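Annual walk-round, Hustanar hall and outbuildings, 24th September

I do this list every autumn before the heating goes on and the evening classes start up again. It's the same list as last year with my comments typed in underneath, so skip to the bits you care about. A tick means fine, a cross means somebody needs to do something, and a question mark means I wasn't sure and would like a second opinion from a person with a longer ladder.

## Outside

- [x] **Front steps and handrail.** Solid. I leaned on the rail with my whole weight (not inconsiderable after the summer) and nothing moved. Moss on the bottom step again, so I scraped it off with a paint scraper while I was there.
- [ ] **Side path lighting.** The lamp nearest the bins is dead. I swapped the bulb and it's still dead, so it's the fitting or the cable. Needs an electrician, please don't let anybody poke at it.
- [x] **Gutters, front.** Clear! First time I've ever written that.
- [ ] **Gutters, back.** Full of leaves and one tennis sock. The bracket above the kitchen window has come away from the board and the gutter sags there – you can see the water mark down the render. I'd like this done before December, when it'll all freeze and come down on somebody's head.
- [?] **Ridge tiles.** They looked all right from the car park. That's as much as I can say from the car park.

## Fire and escape

- [x] **Extinguishers.** All on their hooks with the pins in, and the needles in the green. The service labels are in date.
- [x] **Front doors open fully.** Yes, both leaves.
- [ ] **Rear fire door.** Opens, but you have to shoulder it. The wood's swollen at the bottom and it drags on the sill. A child or anyone a bit frail would struggle. I've put this at the top of the job list and I'm going to be a pain about it.
- [x] **Emergency lights.** I knocked the breaker off and sat in the hall for 30 minutes with a flask. All of them stayed on. The one over the stage is dimmer than the rest but still bright enough to read this sheet by.
- [ ] **Escape signs.** The one in the corridor has slipped round and now points people into the cleaning cupboard. I pushed it back up and it slid down again. It wants two proper screws.
- [x] **Alarm test.** Loud. Next door's dog can confirm.

## Kitchen

- [x] **Gas hob shut-off.** Turns easily, and the label's readable.
- [ ] **Urn.** The lid catch is broken and somebody has tied it down with string. I've taken the string off and put the urn under the counter with a note on. Vindatent do a replacement catch, part 586, and I've asked what they want for it.
- [x] **Fridge temperature.** Four degrees. Lovely.
- [ ] **First aid box.** No blue plasters left, and the eyewash is out of date. I'll pick both up in town.
- [x] **Fire blanket.** On the wall, tapes hanging down where you can grab them.

## Main hall

- [x] **Floor.** The new varnish has gone off nicely and I couldn't find a slippery patch, though I did try (in socks, which I don't recommend).
- [ ] **Stacking chairs.** We have 72 and I turned every one of them over. Three have split seats and one has a leg that folds when it shouldn't. All four are behind the stage with red tape on. PLEASE don't bring them back out for the quiz.
- [x] **Trolley brakes.** Both hold.
- [?] **High windows.** The winding gear squeaks something awful. It works, so I don't know if it counts as a fault. Would a bit of grease hurt?
- [x] **Stage curtain.** The Vieira people retreated it in spring and the certificate is in the folder.

## Small rooms

- [x] **Sockets.** Tested with the plug-in tester, all good. Fuse covers all present in the cupboard.
- [x] **Radiators.** No drips that I could find, valves all turn. Nindetti room valve is stiff but gets there in the end.
- [ ] **Door closer, Nindetti room.** Slams like a gunshot. Probably just needs the screw turning a touch, and I'd left my small screwdriver at home.
- [x] **Walls and paint.** Only a few small marks on the pale walls, nothing I'd spend money on this year. 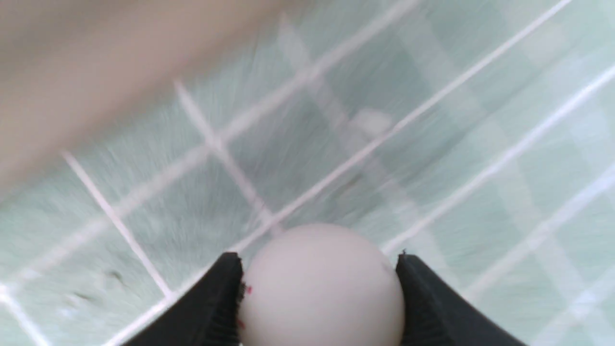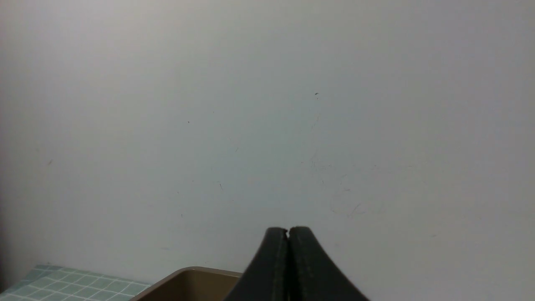
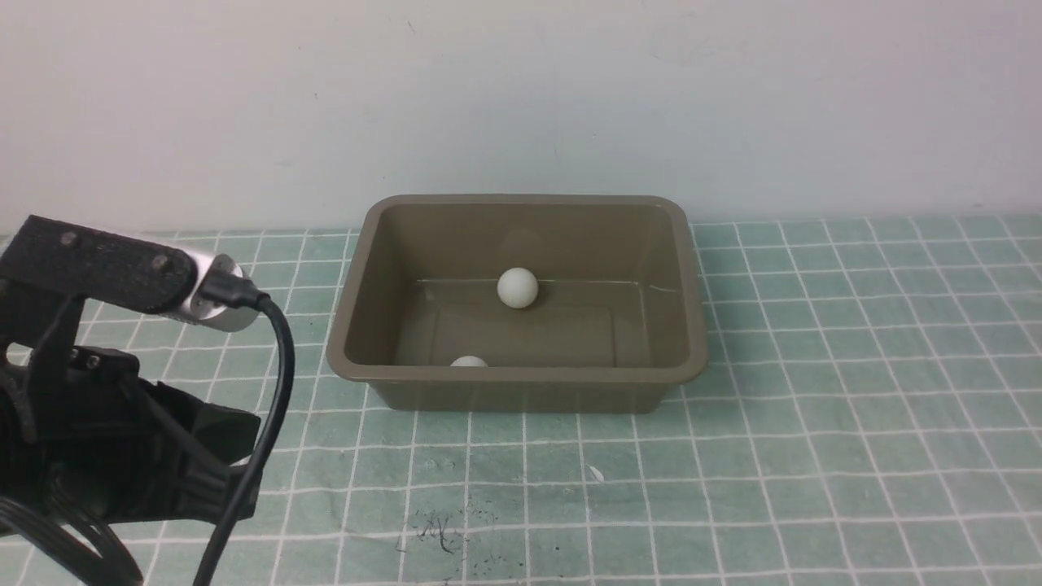
## Meter and paperwork

- [x] **Water meter.** Reads 1773. I shut everything off, had a sandwich, and it hadn't budged when I came back, so I'm happy there's no leak.
- [x] **Insurance certificate on the noticeboard.** Yes, although somebody had pinned the yoga poster over it.
- [ ] **Key register.** Two front door keys signed out and never signed back in. If you've got one in a coat pocket, just drop it through the letterbox, no questions asked.

That's everything I could reach. If you spot something I've missed, write it underneath and I'll add it.

**Nindetti room group:** On the rear fire door, it's worse after rain, and last week two of us had to push it together. Could it be planed before the gutter gets done? We'd sooner have the door. Also the outside mat bunches up under it when it opens, so that might be half the trouble.

Good point about the mat, I hadn't looked underneath. I've moved it to the porch for now, and the door goes first.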